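Treva Kitchen Helper, Set-up Guide
Section 4: Teaching the first chore (table to tray)

Last revised 22/10/2025

Many customers ask us if the Treva can already do the kitchen work alone. The answer today is: some of it, with supervision. It can put away firm groceries if you show it how. It can not yet wash leafy vegetables, peel, or decide what is spoiled. Please read this section with that in mind, and keep the first lesson small.

4.1 Before you begin

1. Charge both grippers until the light on the charging base is steady.
2. Wipe the finger pads with a damp cloth and let them dry. Do not use oil or furniture polish near the pads.
3. Choose a table at a comfortable height for standing. The tablecloth may stay on if it does not slide.
4. Put the tray or box at one end, with its open side up.
5. Start the Gadgate program on your computer and select New Chore. 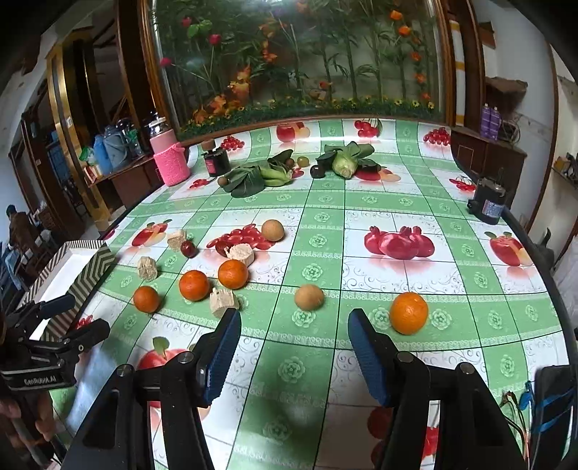
The choice of groceries decides how quickly the helper learns. Begin with one kind only and leave the other kinds on the table, so the helper also learns what it must not take. Oranges are our favourite for the first lesson. They are firm, they have a strong colour, and they can be different in size, like the four lying here, where the largest is at the right and the smallest is at the left. Eggs are also on this table, but please keep them for a later lesson. A patterned cloth is more difficult for the helper than a plain one. Printed apples and cherries have the colour and shape of food, and an early lesson can end with the fingers closing on the cloth.

Note: If your cloth has printed fruit and the helper fails again and again, try a plain cloth first. Go back to the printed one after the chore is learned.

4.2 Recording the movement

1. Hold one gripper in each hand and open the fingers wide.
2. Press Record. Wait for the short beep.
3. Move to the first piece, slowly, and close the fingers until the pads touch both sides.
4. Lift straight up. Carry the piece over the tray and lower it before you open.
5. Repeat with the next piece. One recording may last up to 60 seconds.
6. Press Stop and give the recording a name you will remember.

Caution: Do not squeeze harder when a piece slips. Put it down and take it again. The helper copies your mistakes as faithfully as your good movements.

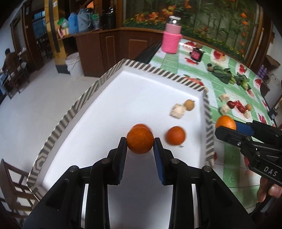 Working with two hands saves time, but it is also where most beginners have trouble. Each hand should have its own side of the tray, and the hands should not cross. You can see a good distance in this view: one gripper has its orange above the tray, and the other holds an orange just beyond the rim at the right. The striped tape on the raised edges is useful too, as it makes the border easy to find by eye. If your tray is white on a white counter, we recommend to add a tape of this kind.

4.3 Checking the result

1. Select Try Chore and keep one hand near the Stop button.
2. Watch the complete run. Do not help the helper with your fingers.
3. If a piece falls, stop the run, record the same movement again and repeat the test.

Caution: Keep children and pets away from the table during a test. Do not test with glass jars, hot pots or knives.

Continue with Section 5 when the helper can finish the tray without a stop.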